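Category: Robot software | Motion tracking | Learning from demonstration

Stenska is a software package that turns recordings made with hand-held grippers into training material for robot arms. It covers the stretch of work between the raw video and the finished control policy: lining up clocks, working out where the gripper was at every moment, reading how far the fingers were open, and throwing away takes that cannot be trusted. It was begun by Hwa-young Ji as a set of scripts for her own use, and grew quickly once Olanrewaju Iyamu rewrote the tracking part.

Tracking

The heart of Stenska is its tracker, Drultora. It follows small points of detail from one video picture to the next and blends them with readings from a motion sensor, building a map of the room as it goes. Wide-angle lenses are a great help, as they take in so much of the surroundings even when the fingers fill the middle of the view. They also bend straight lines strongly, so the lens has to be measured first, and Drultora will not start without that file.

Rooms differ a good deal in how well they track. A plain white wall gives the tracker very little to hold on to, while furniture, a book or a bunch of flowers on a desk can supply dozens of steady points. People are harder. A person leaning over the workspace moves separately from the room, and Drultora learns to leave such points out of the map. The gripper's own body is masked for the opposite reason: it stays put in the view however far the hand travels.

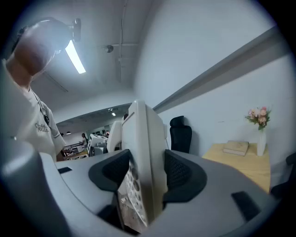
Checking and export

Version 2 brought the feature most users mention first, a replay window called Turau. It draws the path of the gripper beside the video and colours any stretch where the tracker was unsure. Scrubbing through a take this way is wonderfully quick, and faults that once took an afternoon to find show up as a red kink in the line. In the test set supplied with the package, 715 of 849 takes pass without any repair.

Accepted takes are written out by the Onuoha exporter, which shifts each path into the robot's own frame and can slow down movements that the arm could not follow. It supports 4 arm layouts, and more can be added with a short settings file.

See also: Camera calibration; Visual odometry; Imitation learning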